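Stemell | Motorcycle stands, track and paddock gear

We use cookies to remember your basket and to see which pages get visited. Accept all | Manage settings

Stemell Rirklow Rear Paddock Stand

Shared 24 times - 3 comments

The Rirklow is a rear paddock stand for older race bikes and track bikes with twin-sided swingarms. It lifts the back wheel clear of the ground so you can change a wheel, adjust the chain or fit tire warmers. It replaces the Faulkner stand, which we stopped making in August.

The main difference from the Faulkner is the width of the base. Classic racers tend to have narrow swingarms and a high center of gravity once the fuel tank is full, and the old stand could feel tippy on grass. The Rirklow has a wider footprint and longer feet at the back. It takes up more room in a van, but the handle unbolts and lies flat alongside the frame.

Which bikes it fits

The stand comes with flat rubber-covered pads that go under the swingarm. These suit most bikes from before swingarm spools were common. If your bike has threaded spool mounts, order the hook adapters as well. They slide into the same tubes as the pads and are held with the same clamp bolts.

It does not fit single-sided swingarms. It also does not fit bikes where the exhaust runs directly under the swingarm on both sides, which rules out a few twins with low racing pipes. If the pipe is only on one side, the pads can usually be set far enough back to clear it. Measure from the outside of one swingarm leg to the outside of the other, just ahead of the axle adjusters, and send us the number if you are not sure.

What's in the box

Main frame
Handle with grip
Two rubber-covered pads
Four wheels, already fitted
Clamp bolts and one hex key
Instruction sheet

Hook adapters, spools and the carry bag are sold separately.

Setting it up

Bolt the handle to the frame and tighten both bolts fully. Set the pads to the width of your swingarm with the bike still on its side stand or held by a helper. The pads should sit the same distance from the center of the frame. Nip the clamp bolts up, try the stand against the bike, then tighten them.

To lift, stand the bike upright and roll the stand in from behind until both pads are under the swingarm. Press down on the handle with one hand and keep the other on the seat or the tail. The bike should come up in one smooth movement. If it moves to one side, let it down and check that the pads are level.

Many vintage racers have no side stand at all. In that case you need a second person to hold the bars until the stand is down. Use a rear stand before a front stand, and take the front one away first when you are packing up.

On grass, put a board under the wheels. Most paddocks at classic meetings are part grass, and the wheels will sink after rain. We do not recommend running an engine in gear on the stand with the bike unattended.

Care

Wipe the frame down after use and keep chain lube off the pads. Check the clamp bolts now and then - they can settle after the first few lifts. Replacement pads and wheels are kept in stock and ship from our Skekdale workshop.

Returns and warranty

Unused stands can be sent back within 30 days. The frame and welds are covered for 24 months, racing use included. Pads and wheels are wear parts and are not covered.

We have shipped 2,317 paddock stands from Skekdale so far, counting the Faulkner.

Comments (3)

Rodrigo Garcia
Used mine at a two-day classic meeting on a 350 single. Much steadier than my old one. Handle bolts were tight to get started but fine after that.

Dragica Nikolaidis
Do the hook adapters from the Faulkner fit this one? I have two sets.

Stemell
Yes, same tube size. Use the new clamp bolts, the old ones are a little short.

Page updated 1 September 2025

Related items

Stemell front stand, under-fork type
Hook adapters, pair
Swingarm spools
Stand carry bag
Rubber pads, replacement pair
Folding paddock board for grass

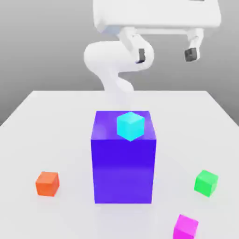 Can I leave the bike on the stand over the winter?

It's fine to do that on a hard, level floor, provided the clamp bolts are tight and the bike is somewhere it won't get knocked.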